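Notes from the slow lane: my year of riding the bus

Back in April my car failed its inspection for the second time, and the quote to fix it was more than the car was worth. I told everyone I'd shop for another one over the weekend. Well, that was a year ago, and I still don't have one! A few of you wrote in after the last newsletter asking how it's going, so I'm giving the bus the main slot this month and pushing the soup recipes to the next one.

For anyone new to this newsletter, I live on the Konddale side of the river, up the hill past the water tower, and I work in Skustden. By car that was 17 minutes on a good morning. By bus it's the number 7 down to the Yule stop, then a change to the 31, which wanders through every neighborhood it can find before it gets to the part of town where people have jobs. Door to door I'm looking at just under an hour. I know, I know. My sister laughed for a solid minute when I told her.

The first month was rough. I missed the change at Yule over and over (the 31 leaves from the far side of the street, behind the pharmacy, and the sign for it faces the wrong way). I bought a monthly pass and then left it in my other coat. I got on going the wrong direction once and ended up at the Prisosdale turnaround, eating a granola bar while the driver took his break. He was very nice about it. He told me the bakery next to the turnaround does a cheese roll worth getting lost for, and he was right, so now I go out there on purpose every few weeks.

What changed things for me was giving up on the phone. I'd been spending the whole ride scrolling and getting off with a headache, so I started carrying a paperback instead, and then some knitting on top of that. I've finished two hats and most of a scarf. The scarf is a bit of a mess around the middle, where they were digging up the road by the school and every row got bumped. I'm leaving it in.

I've also gotten to know my own town a lot better, which feels silly to say after so long living here. There's a yard on the 31 route with a fig tree wrapped in burlap all winter, and I was so happy the morning the burlap came off. There's a shoe repair place I must have driven past hundreds of times. I took my brown boots in and they came back better than when I bought them!

Now for the money, because that's the question I got most. I sat down with a year of bank statements and a pot of coffee and added it all up: gas, insurance, parking, the two repairs before the big one. Then I took off the bus passes and the handful of cab rides, plus the rental I got for my cousin's wedding. I came out $3,802 ahead. I did the math again because I didn't trust it, and I got the same number. Some of that went to the dentist and some went into savings, and a little of it went to the bakery in Prisosdale.

It isn't all fig trees and cheese rolls. The last bus up the hill leaves at 9:40 in the evening, so I've walked out of two movies before the end and I still don't know who did it. Groceries are a pain. I bought one of those folding carts with wheels and felt a hundred years old for a week, and now I wouldn't give it up for anything. Cat litter I get delivered. 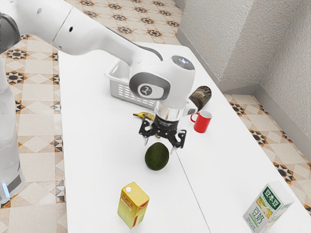
Rain is the other thing. The Yule stop has a bench and no roof – I've written to the town about it twice and got the same form letter both times. If you ride the 7 or the 31 and feel like writing too, please do, and mention the sign while you're at it. I've got a good long raincoat now with a hood that stays up in the wind, and I keep dry socks in my desk drawer. That's my single best tip for anyone thinking of trying this. Dry socks!

Will I buy another car? Maybe. I look at the listings sometimes, usually in bad weather, and then the sun comes out and I close the tab. I've told myself I'll decide after one more winter. My neighbor has offered to lend me her hatchback for big errands in exchange for feeding her cats when she travels, and so far that's covered just about everything.

If you've gone without a car where you live, hit reply and tell me how you handle the grocery run, especially if you have kids in tow. I'd like to put a few of your answers in next month, along with the soups. The lentil one is almost there, it just needs something sour.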